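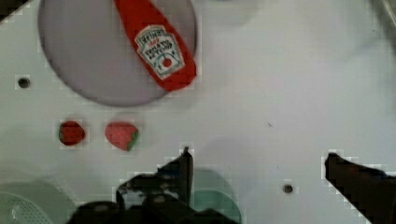

Day 5 of driving the arm by remote to "teach" it to clear a table. 406 demos so far. Toy ketchup, toy strawberries, one plate.

Cemum say 500 will do it. They said that about the last task too - then we shifted the plate a bit and it went to where the plate used to be.

Dwynwen is quick on the controls and I'm slow. Which of us is it meant to copy?

I'd like to see it try a real kitchen before anyone says "learned".

Recent posts
Fista gripper, 7 months on
Who checks the demos?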